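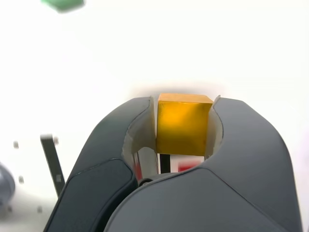
How much should a small shop set aside for the gripper when it buys its first arm? More than the price of the gripper. We planned for the hand and the cable it came with, and ended up spending close to that again on pads, a mounting plate, spare screws and the hours it took to set everything up.

I keep the equipment budget for our shop, Estrella. We sort and pack small parts for other companies, and we put one arm to work on kitting last year. I said I would write down how we planned the second one while I still remember the order things happened in. Most of what I read before the first purchase was either from people selling arms or from people with a lot more money than we have.

Start with the part

The first time, we picked the arm and then looked for a gripper that would bolt to it. I would not do that again. The arm we have can lift far more than we ever ask of it. Our trouble has always been at the fingertips, with small pieces that have flat sides and a bit of shine to them, where a finger that closes slightly off square will twist the piece or let it drop.

So for the second one I made a list of every part we expect it to handle in the next two years. I asked Carolina Meireles to go through it, since she packs most of those orders by hand now and knows which ones are annoying. She crossed out a good number of them. Some were too rare to bother with and some she can do faster than any machine I could pay for. What was left fit on one sheet of paper. For each part we wrote the narrowest side, the widest side, the weight, and whether it can take a scratch.

That sheet went to all the sellers. Two of them did not answer the questions on it and sent a brochure. I dropped both.

What we test with

Before real parts, we run plain cubes. They cost almost nothing, they stack, and all four sides are the same so you find out quickly if the fingers are meeting evenly. Stellan Sjögren set this up for us on the first arm. He writes the programs and he likes to have one boring object he can go back to when something is acting strange. If the cube goes fine and the part does not, he looks at the part. If the cube goes badly too, he looks at the hand.

I put a line in the budget for test pieces this time. It is a small line. Last time it came out of office supplies and I had to explain it.

The budget sheet

I will not list every row because half of them only make sense in our building. These are the ones I think other people could use.

Gripper. This is the one you get a quote for, so it is the easy row.

Pads. They wear. The light-colored ones we use pick up dirt from the parts and then they start to slip, and cleaning only helps for a while. A set of pads for our current hand costs us 151 dollars delivered. We went through four sets in the first year. I had budgeted for one. For the second machine I have put in four sets and one more on the shelf.

Mounting plate. Our first gripper did not fit the wrist of our arm without an adapter. The adapter was 684 dollars and took five weeks to come. The seller knew we would need it and it was not on the quote. Now I ask in writing, "What else do I need to have in the box on the day I bolt this on?" and I keep the reply.

Work surface. We needed a flat, pale top with holes for stops and fixtures, because Stellan had trouble with the camera on our old dark bench. I put 900 dollars against this and we may come in under it. If you already have a good bench you can skip this row.

Small hardware. Screws, clips, cable ties, a few spare fasteners for the finger joint. I put 200 dollars. It sounds like a lot for screws. We lost two days on the first machine because of one fastener that we did not have and could not buy locally.

Training. Leidy Tello and Carolina both need time away from packing to learn the new one. I count their hours at full cost and put them in the same sheet as the hardware. Our accountant would like them somewhere else. I keep my own copy with them in, because otherwise the machine looks cheaper than it is.

Slow weeks. For the first month the arm did less work than a person would have done at the same bench, and we had orders going out late. I did not plan for that at all the first time. This time there is a row for extra hours, and we are doing the install in July when orders are low for us.

Two quotes

We ended up with two quotes that I took seriously. One came from Akov, where we dealt with Marilou Policarpio. The other came through Plollitlow, a reseller, and the man there was Mark Anthony Macaraeg.

The Akov hand costs more. It has broad, rounded fingers and the pads come out with one screw each. Marilou sent me the pad price, the price of a full finger, and the lead time on both before I had asked. She also told us two of the parts on our sheet were too thin for it and we should keep doing those by hand. I appreciated that.

The one from Plollitlow was a narrower, lighter hand and the price was good. The pads on that one are glued. When they are worn, you send the finger back or do it yourself with their kit. Mark Anthony was straight with me about it and said most of his customers keep a second pair of fingers and swap them. When I added a second pair to the quote, the difference between the two hands was smaller than it had looked.

I asked both of them for a trial. Akov would lend us a unit for three weeks if we paid the shipping each way. Plollitlow offered a visit to their place with our own parts in a box. I took both. The visit was useful mostly because Leidy came with me, and she asked how long it takes to swap the fingers and then asked to do it herself while they watched. It took her a good deal longer than the number in the brochure. That was with a person from the company standing next to her telling her which screw.

Things I asked that were worth asking

How long will you sell spare pads for this model? Akov put it in writing. Plollitlow had to go back to the maker and it took a while to hear.

What happens when it loses power while holding something? Some hands stay shut and some let go. For us, staying shut is better, because we have bins under the path and one dropped part means emptying a bin to find it. Other shops may want it the other way around.

Can we change the closing force ourselves, or do we call you? We have soft parts and hard parts on the same day. Stellan would not consider one where he had to call.

Who pays for shipping if it fails in the first year? I had assumed the seller did. On our first machine we paid.

Is the software a yearly charge? One was and one was not. Over five years that row was bigger than the pads.

Where the arm itself comes in

I have left the arm for late in this post because we left it for late in the planning. Once we knew the heaviest part plus the weight of the hand, the arm was a short conversation. We are getting the same make as the first, one size down. Stellan does not need to learn a new controller, and the spare cable we already own fits both. I looked at a used one too. It was a fair price, but the seller could not tell us how many hours it had run, and our electrician did not like the state of the cabinet.

We call the first station Dandia, after the song Carolina had playing the week it was installed. The second does not have a name yet.

How I got it approved

The owner wanted to know when it pays for itself. I gave her a range and showed her the sheet. With everything in it, including the slow weeks and the pads, the payback is well over what the sellers told us. It is still inside the time she was willing to accept. I think if I had brought her the short version, she would have said yes faster and been unhappy with me by winter, which is how it went with the first one.

She asked for one change. She wanted the money for spares held in its own row that nobody can borrow from. I had it under general maintenance before, and we did borrow from it, for a forklift tire. So it is separate now.

We have the Akov hand on order. The plate is on the same order this time, and the pads came ahead of it and are sitting in the cabinet by the packing bench. I still have to get a second price for the bench top and find out whether the electrician can run the new outlet the same week. If he can't, we will use the one behind the label printer for a while, and Leidy has already told me she does not want the cord across the aisle.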